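Disesport Introduces Automated Sorting and Folding at Birnthorpe Garment Care Site

BIRNTHORPE, 8 February 2026 – Disesport, a garment care company serving hotels, theaters and rental wardrobes, today announced that automated sorting and folding lines have entered regular service at its Birnthorpe site. The two lines were supplied by Hudec and are managed through Barkesus, the company's own order tracking system.

The new equipment reads the tag on each incoming item, directs it to the correct wash group and folds flat pieces for packing. These tasks were previously carried out by hand and accounted for much of the lifting and standing work on the floor. The lines are rated for a combined 916 pieces per hour.

No positions have been removed as a result of the change. Six employees who formerly worked at the sorting tables have completed training in finishing, the stage at which garments are steamed, checked and prepared for return. Two of the six have also qualified to perform daily maintenance on the folding line.

"Our staff asked for less hauling and more time with the clothes themselves," said Ertuğrul Bayram, Director of Operations at Disesport. "Soft knits and loose tops do not behave the same way twice. We want a trained person to decide how close to hold the steam and when a mark should go back for treatment."

Hand steaming will remain part of the service for delicate and irregular items. Under the revised schedule, employees rotate between finishing and line supervision during each shift – a practice first tried at the site last June. 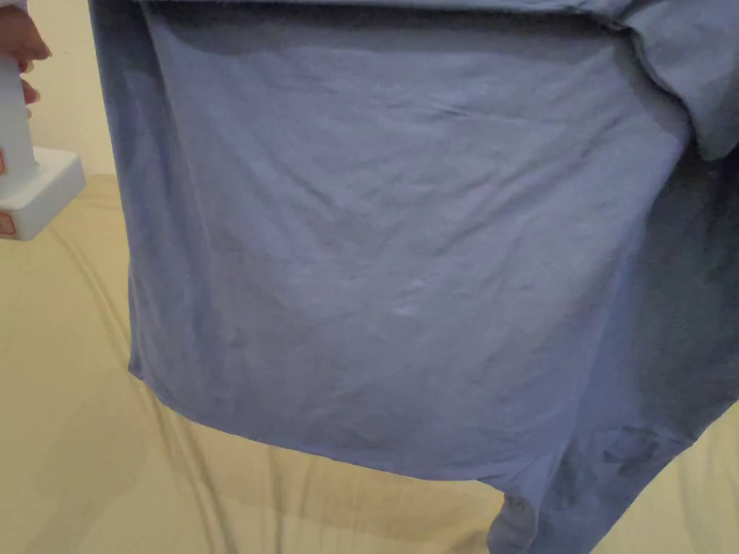
Hand steaming of a blue garment.

Disesport will review workload and staff feedback with employee representatives before deciding whether to extend the system to its remaining sites. Customers will see no change to collection times or to the way orders are labeled.

About Disesport
Disesport provides cleaning, repair and finishing of garments and linens for business customers. The company is based in Birnthorpe.

Media inquiries may be directed to the Disesport press office in Birnthorpe.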